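Pop gripper kit with wrist camera
Flurkunlow
Kitchen and utility handling – parts, set-up and ordering

Pop is a two-finger gripper with a small camera mounted at the wrist. It fits the end of a light robot arm and is meant for household objects: bowls, cups, cupboard handles, sponges, lids. We sell it as a kit, with the fingers, the camera, the mounting plate and the cable set in one box. You supply the arm and the computer.

The kit was designed by Chin-lung Tsai at our Wanholm workshop and has been on sale since August. The fingers are black, stiff and fairly thin, so they can get behind the rim of a dish or into the gap beside a fitting. They are sold as a matched pair and should be replaced as a pair.

Most people who ask about Pop want to know what the camera gives them once the gripper is holding something. A wide object close to the wrist will fill a good part of the view. Plan for that when you write your software, and use a second camera on a stand if you need to see the whole worktop at the same time.

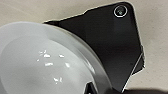 Pop with a white plastic bowl, from the wrist camera.

Pale, frosted plastic is one of the harder materials for any vision system. It has little texture, the edges are soft, and bright glints can be mistaken for features. The camera exposure can be locked from the settings page, and we suggest doing this before you start a run with white or clear items. Leave it on automatic for everything else.

What is in the box

Gripper body with wrist plate
Finger set, black (2)
Wrist camera with bracket
Cable set, arm side and computer side
Screws, hex key and printed set-up sheet
Spare finger screws in a bag

The order code for the full kit is 1655. Finger sets and camera brackets can be ordered separately under their own codes, which are printed on the set-up sheet.

Fitting

Fitting takes one person and the hex key supplied. Bolt the wrist plate to the arm first, then the gripper body, then the camera. Run the cables last and leave a loop at the wrist – a tight cable will pull the camera out of line when the joint turns. Turn the wrist by hand through its full travel before you switch on.

Set-up in a kitchen

Pop does not need a special room. It does need a calibration when the arm is moved to a new place, and the arm must be able to tilt the wrist upwards without hitting anything. Check the space above the worktop as well as the worktop itself.

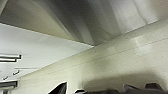

Calibration uses the printed card and takes 3 short steps, all started from the settings page. Yasmine Alaoui, who writes our set-up sheets, recommends repeating it after any knock to the wrist, even a light one. If the result is worse than the last one, the software keeps the old values and tells you so.

Lighting matters less than people expect, but strong changes during a run cause trouble. Close the blinds or leave them open, and do the same for the whole session.

Working on small fittings

The fingers can be brought in close to small parts such as brackets, latches and springs. Use the slow speed setting for this and set the grip force low to begin with. The force scale runs from 1 to 41, and most fittings want something near the bottom of it. Keep the fingers clear of loose wires unless moving the wire is the job.

Archie Kerr at Skidasness has had a kit on his bench for some weeks and sent us his notes. He liked the slim fingers and the locked exposure. He found the cable clips fiddly and the set-up sheet too brief on grip force. The clips have been changed on kits sent out now, and a longer sheet is being written. 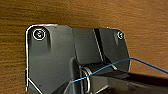 Can the fingers be changed without removing the camera?
The camera stays where it is. Each finger comes off from the front with the hex key, and you should calibrate again once the new pair is on.

Orders and repairs

Kits are built to order at Wanholm. Send the make and model of your arm with the order so that we can drill the wrist plate to suit. Repairs go to Ignacio Zabala at the same address – please pack the gripper with the fingers removed.

Page last changed December 10, 2019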